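3. Pale surfaces and their surrounds

3.1 Background

A pale surface seen next to a dark one is usually judged lighter than the same surface seen alone. The effect is old, easy to show with two pieces of paper, and well described for flat patches on a screen. It is less well described for rendered interiors, where a pale area may be flat and evenly lit or may curve away from the light, and where its border with the dark area may be a straight line or a contour. Figure 2 gives one case of each kind. 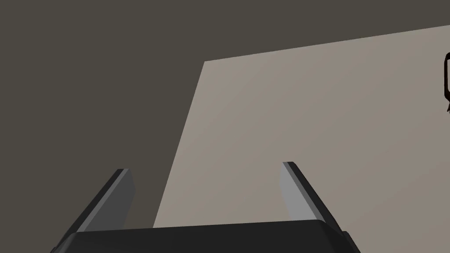
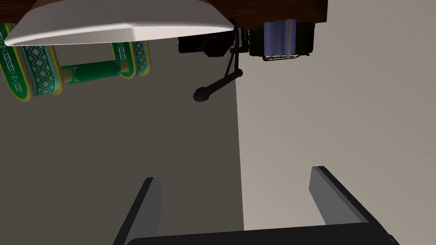
Figure 2. Pale and dark areas in two rendered views. First: flat light beige panel with dark grayish-brown background. Second: curved white surface, shaded from bright white to soft gray, meeting a dark brown wooden surface.

Two accounts of the surround effect are in use. In the anchoring account, the lightest large area in view is taken as white and everything else is scaled to it. In the border account, lightness is built up from the steps at edges, and the inside of an area is filled in from its border. For flat patches the two make nearly the same predictions. They part when the pale area carries a gradient of its own. Anchoring predicts that the lightest part of the gradient sets the scale no matter where it lies. The border account predicts that the judgment depends on which part of the gradient touches the dark area, so that a surface whose gray end meets the dark region should be judged darker overall than one whose white end does.

Herrero and Radu [7] tested this with shaded disks and found a border effect, but their disks were shown with no cues to depth. An observer had no means of telling shading from paint. The present section repeats their main comparison with material in which shape is plain, and adds a condition in which the dark area is textured.

3.2 Observers

Thirty-two people answered the call and 30 completed both sessions. Two were dropped before the first session when they failed the acuity screen. All reported normal color vision, which was checked with a plate test. Observers were paid by the session and did not know the purpose of the work. Candela Herrero, who also ran the practice trials, did not serve as an observer.

3.3 Display and room

Sessions were held in the Prindska room described in Section 2, with the ceiling lights off and the walls draped. The display was a Catico panel, calibrated at the start of each working day and checked again at the close. The white point drifted by less than the resolution of the meter over the whole of August, so no correction was applied. Viewing was with both eyes, and a chin rest held the head. The room was not fully dark. A shaded lamp behind the display lit the wall to keep the observers from adapting to the black border of the screen, and its output was held fixed throughout.

The display was driven at its native resolution. Dithering was turned off in the driver after pilot work showed that it added a faint crawl to slow gradients, which three pilot observers noticed without being asked.

3.4 Test material

The test set proper was built from a base geometry of a pale form against a dark plane. The form was either a flat panel or a shallow bowl, and the plane was either plain or wood-grained. The four combinations were rendered under a single wide light placed on the left or on the right. Camera position was the same in every case. The material was rendered in linear light with the Plokton path tracer and converted for display with a plain power curve. No tone mapping was used. Filmic curves roll off near white, and an earlier version of the set that used one gave results that could not be told apart from a ceiling on the response scale.

Reflectance of the pale form took one of 13 values, evenly spaced on a log scale. The dark plane was fixed. In the wood-grained condition the mean luminance of the plane was matched to the plain condition to within one display step, and the contrast of the grain was kept low enough that its lightest streaks stayed darker than the darkest part of the pale form. This last constraint matters. If the streaks are allowed to overlap the gray end of the bowl in luminance, the border breaks up and observers report the bowl as partly see-through.

Gradient direction was set by the light. With the light on one side, the bright part of the bowl lay along the border with the dark plane. With the light on the other, the bright part lay away from it and the gray part touched the plane. Mean luminance over the bowl was equal in the two cases by construction.

3.5 Task

Each trial showed one test view for as long as the observer wished. A strip of gray chips ran along the lower part of the screen on a checkered ground, and the observer moved a marker along the strip until the chip under it looked as if it had been cut from the same material as the pale form. The instruction was worded in terms of material to discourage matches to a single point of the gradient. Radu has argued [8] that this wording raises the variance of the settings, and it did so here in the practice trials, but the plain wording ("match the brightness") produced settings that followed whichever part of the bowl the observer happened to look at.

The starting position of the marker was random. Trials were blocked by plane type and shuffled within blocks. A short rest followed each block, and observers could take longer if they asked. The second session repeated the first in a new order, never on the same day.

3.6 Analysis

Settings were converted to log reflectance and compared with the true value. The difference is called the lift. A lift of zero means that the observer recovered the reflectance of the form exactly, and a positive lift means that the form was judged too light. A mixed model was fitted with form, plane, and gradient direction as fixed terms and observer as a random term. Intervals were obtained from 2,000 resamples drawn over observers.

Trials were removed if the marker had not been moved from its starting position, or if the response came too quickly for the strip to have been searched. This took out 201 trials. Most of them came at the end of the second session, and removing that block altogether did not change the sign or the order of any effect reported below.

3.7 Results

Lift was positive in every condition, as expected for pale forms on a dark plane. It was larger for the flat panel than for the bowl. For the bowl, lift was larger when the bright part of the gradient touched the plane than when the gray part did, and the interval for this difference excluded zero. The direction agrees with Herrero and Radu [7]. The size does not: the difference found here was well under half of theirs.

Plane type had a small effect on the panel and none that could be measured on the bowl. For the panel, wood grain reduced the lift slightly. The interaction between plane type and gradient direction was not reliable, and we do not interpret it.

Lift fell as reflectance rose. The fall was close to linear except at the top two values, where settings crowded toward the end of the chip strip. Leaving out these two values made the fits cleaner but did not alter the comparison between gradient directions.

Observers differed a good deal. A few showed almost no effect of gradient direction, and these were also the observers with the least scatter between sessions. One reading is that they were making a true material match and the others were not. The present data cannot settle this, as scatter between sessions would also be low for an observer who always returned to the same point on the bowl.

3.8 Discussion

The border account is supported in direction but is too strong if taken at face value. When shape is plain, part of the gradient is put down to the light and removed from the judgment, and only the remainder is left to act through the border. A weighted form of the account, such as the one proposed by Dekker for painted relief [11], could be fitted to the present settings with a single free weight. We have not done so here because the weight would have to be estimated from the same comparison it is meant to explain.

The weak effect of wood grain on the panel may be a matter of edge sharpness. Grain running along a border adds small steps parallel to it, and these may be pooled with the main step. Grain running across the border would not be pooled in the same way. Only one grain direction was used, and the point is taken up in Section 5.

Eye position was not recorded. A tracker was fitted for the pilot but could not be used with the chin rest at the height most observers preferred.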